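Chapter 2
Tops That Take a Beating: Working with Butcher Block

I bought my first butcher-block top from a closing-down sale in Trurnville, and I paid 25 dollars for it (I know!). It was ugly, it had a burn in one corner, and I loved it so much that I hauled it through two house moves. Most of what's in this chapter I learned by ruining that top and then fixing it again.

So what are we talking about? Butcher block is lots of narrow strips of wood glued side by side into one wide slab. The strips are usually shorter than the top is long, so the maker staggers the end joints, a bit like bricks in a wall. Run your hand over a good one and you'll hardly feel where one board stops and the next begins.

My old teacher, Aksel Hedegaard, used to make us find the knots before we were allowed to touch a sander. I grumbled about it then, and now I make my own students do it! A small tight knot is fine and I think it looks great. A loose one needs filling, and we'll get to that in the section on repairs.

We'll start with picking a slab, go on to sanding and oiling, and finish with mounting the top on a base. Wood swells and shrinks across the grain with the seasons, so the screws need a little room to move. Harish Chaturvedi lent me his shop notes for that part, and they're far neater than mine. Grab a scrap piece before you read on, because the first exercise is on the next page.
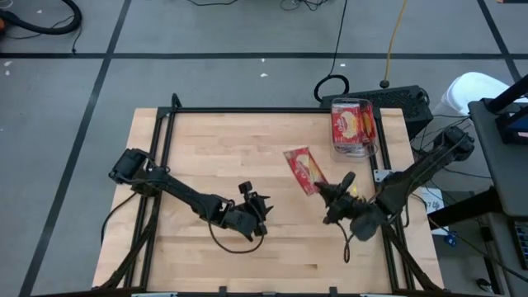
Figure 2.1 A light butcher-block top with staggered boards. Look for the small dark knot near the lower right.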